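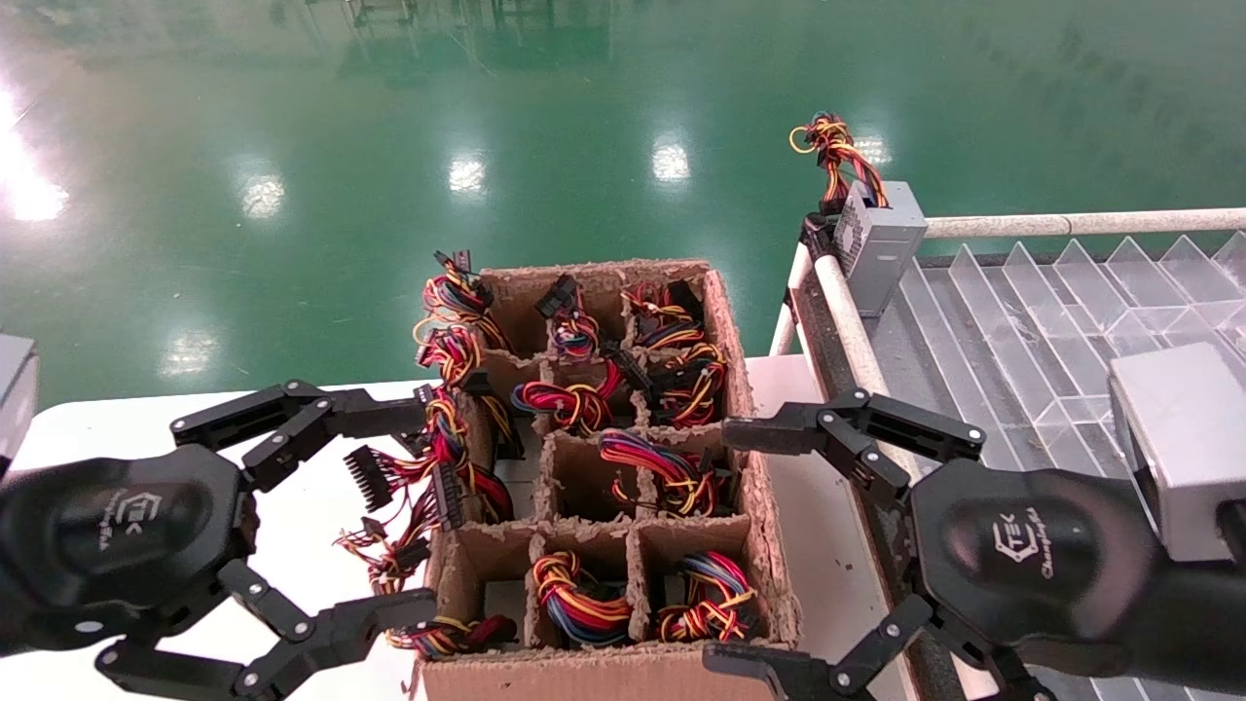 Seit September schreibe ich Briefe an Menschen, mit denen ich einmal im selben Haus geschlafen habe. Manche von ihnen kenne ich gut, die meisten kenne ich gar nicht, denn sie waren lange vor mir in Treddale oder lange nach mir. Wer diesen Blog schon länger liest, der weiß, dass ich dort vier Schuljahre verbracht habe und dass ich nicht nur gute Erinnerungen daran habe. Trotzdem habe ich Ja gesagt, als Raili Suominen mich fragte, ob ich bei dem neuen Verzeichnis der Ehemaligen mithelfen will.

Das alte Verzeichnis ist ein graues Heft mit 858 Namen. Es wurde gedruckt, als ich in der dritten Klasse war, und seitdem hat man es nur mit Bleistift ergänzt. Raili hat ein Exemplar, in dem drei verschiedene Handschriften vorkommen. Eine davon ist ihre eigene, eine gehört Ritva Lappalainen, bei der wir Mathematik hatten, und die dritte konnten wir bis heute keiner Person zuordnen. Diese dritte Hand schreibt sehr klein und macht hinter manche Namen ein Kreuz. Wir haben zuerst gedacht, dass das Kreuz „verstorben“ bedeutet. Dann rief mich einer von den Leuten mit Kreuz zurück und war sehr lebendig und auch ein bisschen ärgerlich, weil ich beim Abendessen störte.

### Wer ist ein Ehemaliger?

Über diese Frage haben wir mehr gestritten als über alles andere. Elsa, die Schwester von Raili, war nur von Januar bis Mai an der Schule, danach ist die Familie umgezogen. Im grauen Heft steht sie nicht. Raili fand das richtig, Elsa nicht, und ich saß am Küchentisch zwischen den beiden und habe Kaffee eingeschenkt. Im Englischen gibt es für uns das schöne Wort „Old Boys“, und für die Mädchen hat man lange kein gutes Wort gehabt. Im Deutschen sage ich „Ehemalige“, und dieses Wort mag ich, auch wenn meine Nachbarin immer denkt, ich spreche von geschiedenen Männern.

Wir haben uns schließlich so geeinigt: Wer wenigstens einen Schultag in der Klassenliste gestanden hat, kommt in das Verzeichnis. Elsa ist also drin. Auch ein Junge namens Karppinen ist drin, von dem wir nur den Nachnamen haben und der nach der Liste aus dem Haus Grutorska weggegangen ist, bevor das erste Zeugnis geschrieben wurde. Falls er das liest: Ich hätte gern Ihren Vornamen.

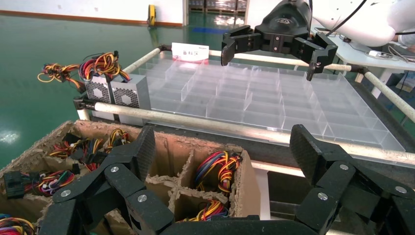

*Bunte Kabelbündel im Karton, jedes in seinem Fach.*

Von den Briefen muss ich noch erzählen. Suleiman Adeyemi hat vorgeschlagen, dass wir einfach eine E-Mail an alle schicken. Er arbeitet seit vielen Jahren mit Computern und hat an einem Abend ein Formular gemacht, in das man seine Adresse, seinen Beruf und die Jahre in der Schule eintragen kann. Das Formular ist wirklich gut. Leider hatten wir von den älteren Jahrgängen keine E-Mail-Adressen, deshalb haben wir 500 Briefumschläge bestellt, cremefarben, von der Druckerei Pamance. Die Farbe hat Raili ausgesucht. Ich hätte weiße genommen.

Ich schreibe jeden Brief mit der Hand zu Ende. Der Text ist gedruckt, aber unten setze ich einen oder zwei Sätze dazu, wenn mir etwas einfällt. Bei denen aus dem Haus Grutorska frage ich, ob die Treppe zum Schlafsaal bei ihnen auch schon so laut war. Bei denen, die Frau Lappalainen noch erlebt haben, richte ich Grüße von ihr aus, denn sie lebt jetzt im Nachbarort und hat es mir ausdrücklich erlaubt.

Bis heute sind 244 Antworten gekommen. Die kürzeste lautet: „Bitte streichen.“ Die längste hat 19 Seiten und ist von einem Herrn, der als Schüler das Schulradio gegründet hat und der mir jede Sendung beschreibt, auch die, bei der ein Mikrofon gefehlt hat. Ich habe alles gelesen. Für das Verzeichnis brauche ich daraus genau zwei Zeilen, aber ich habe ihn gefragt, ob wir den Rest ins Archiv geben dürfen.

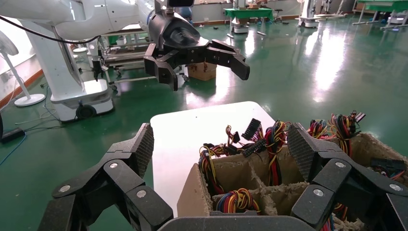
Die Antworten auf Papier ordne ich nach den Häusern, so wie man es in Treddale mit allem gemacht hat, mit den Mänteln, mit den Hockeyschlägern und leider auch mit den Freundschaften. Am Anfang hatte ich nur einen Stapel, und nach zwei Wochen wusste ich nicht mehr, wem ich schon gedankt hatte. Oona Nurmi hat mir dann zu einem Karton mit Trennwänden geraten, im Prinzip so einer wie der auf dem Foto, wo Rot, Gelb, Schwarz, Blau und Orange in den Fächern stecken. Bei mir sind es keine Kabel, sondern cremefarbene Umschläge, und die Farben kommen nur von den Papierstreifen, die ich für die Häuser dazwischengelegt habe. Grutorska ist gelb. Das war auch früher die Farbe auf unseren Trikots, und Oona, die in einem anderen Haus war, macht darüber noch immer dieselben Bemerkungen wie damals.

Was mich überrascht hat: Sehr viele fragen nicht nach ihren Mitschülern, sondern nach den Leuten aus der Küche. Ob die Köchin noch lebt, wie sie mit Nachnamen hieß, wer die Zimtschnecken gebacken hat. Im grauen Heft steht niemand aus der Küche. Ich habe Raili vorgeschlagen, dass wir im neuen Verzeichnis eine Seite für sie machen, und sie will darüber nachdenken. Bei Raili heißt das meistens Ja, aber erst im Frühjahr.

Das Verzeichnis soll als Datei erscheinen und zusätzlich in einer kleinen gedruckten Auflage. Wer nicht möchte, dass seine Adresse darin steht, kann nur den Namen und die Jahre angeben. Suleiman hat dafür ein Kästchen in das Formular eingebaut. Auf dem Papierbogen fehlt dieses Kästchen, das war mein Fehler, also bitte dort einfach an den Rand schreiben: „ohne Adresse“.

Und wenn jemand die kleine Handschrift mit den Kreuzen erkennt, ich schicke gern eine Kopie von Seite zwölf.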